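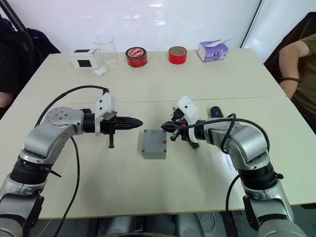 *The small gray box in its spot at the middle of the table, with the rest of the bits standing along the wall.*

# How to Close Up a Small Screw-Lid Enclosure So It Stays Closed

If you have ever built a doorbell repeater or a little sensor for the greenhouse, you know how the last ten minutes go. The wiring is done, the thing blinks the way it should, and you want to get the lid on and call it finished. I have ruined more boxes in those ten minutes than at any other stage, so I've learned to slow down for the lid and treat it as a job of its own. I'll walk you through how I do it. It is easy work, and rather pleasant once you stop rushing!

I'm writing about the ordinary kind of small box, with rounded corners and a lid held down by four screws sunk into the corners. Mine come from Gudetti, the hardware store in Plustivcombe, where they keep them in a bin by the register, but any box with the same arrangement will behave the same way.

## What you'll want on the table

- The box and its lid, with the screws that came with it
- A small cordless screwdriver, or a plain hand driver if you prefer one
- A bit that fits your screws properly
- A shallow dish for the screws
- A soft cloth and a toothpick
- The gasket, if your box uses one

Clear yourself more room than you think you need. I push everything else to the back of the table and work in the middle, where I can get at all four corners without reaching over anything. A light-colored surface is a real help, too. Small dark screws love to roll, and you'll find them far sooner on a pale tabletop than on a dark one (ask me about my old green desk sometime).

## Before the lid goes on

Have one last look inside. Tuck the wires down and away from the rim, and pay special attention to the corners, where the screw posts stand. A wire lying over a post will get pinched every time. I leave a bit of slack so the lid can be lifted off later without tugging on anything, and I fold that slack flat.

Run the cloth around the rim, then use the toothpick to clear out the groove. If there is a gasket, press it in with your fingertip all the way around, starting in the middle of one long side. Don't stretch it to make it fit. A stretched gasket creeps back overnight and leaves you a gap at one corner, and then you are opening the whole thing up again on Sunday morning in your slippers.

Now set the lid on without any screws and press down gently. It should sit flat with an even seam. If it rocks, take it off and find out what is in the way. Turning the lid around is worth a try as well — plenty of these lids look perfectly square and only truly fit one way.

## Picking the bit

Please don't skip this part. Drop a screw into your palm and try the bit in it before you go anywhere near the box. It should seat all the way down with hardly any wiggle. If you can twist the bit back and forth without the screw moving, go up a size. A sloppy bit chews the head, and a chewed head at the bottom of a deep hole is a miserable thing to get out.

It also has to be long enough. The screw heads on a box like this sit below the surface, so a stubby bit in a fat holder may bump against the lid before it reaches anything. Try it in an empty hole first and make sure it goes in freely.

## Starting the screws

Drop one screw into each corner hole and let them fall into place. Then start each one by hand, turning it *backward* first. You'll feel a tiny click as the screw drops into the thread that's already there. Once you feel that, turn it forward a couple of times. If it goes in stiff and crooked from the start, back it out and try again, because a cross-threaded post never quite forgives you.

Start all four this way before you tighten any of them. I know it feels slower.

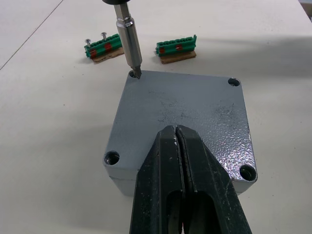 Once all four are started, bring the driver down on the first corner and hold it as straight as you can. It is surprisingly easy to lean, especially on the far corners, and I often turn the box around so the corner I'm working on is the one nearest me. Let the tip find the screw before you put any weight on it. Then run it down gently and stop when the head just touches.

Go to the corner diagonally across next, then to the other pair. After that, make a second round in the same order and snug each one up. Working crosswise pulls the lid down evenly, the same way you would tighten the wheel on a car.

## How tight is tight enough?

Less than you'd guess. When the head meets the bottom of its hole, you will feel the resistance come up all at once. Give it a small nudge past that point and leave it alone. If your cordless driver has any sort of torque adjustment, begin at the low end and work up. If it hasn't, run the screws most of the way with the motor and finish by hand.

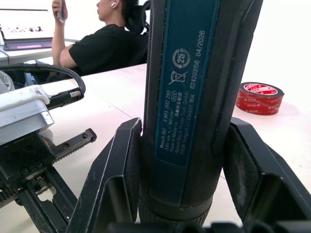
One reader wrote in to say that she does the whole second round with a hand driver, whatever she used for the first, and that she hasn't stripped a post since September. She adds that she keeps a dab of paint on the handle so it doesn't wander off to the kitchen drawer.

I think that's very sensible, and I have started doing the same with the more delicate boxes. For a sturdy one I still use the cordless for both rounds, with a light finger on it.

## Checking your work

Run your fingernail along the seam on every side. It should feel the same all the way around. If one corner stands proud, loosen all four screws by half a turn, press the lid down with your palm, and do the crosswise round again.

Wipe the top with the cloth when you're done. Then put any spare screws in a small bag and tape it to the underside of the box, so they'll be there the next time you need to open it.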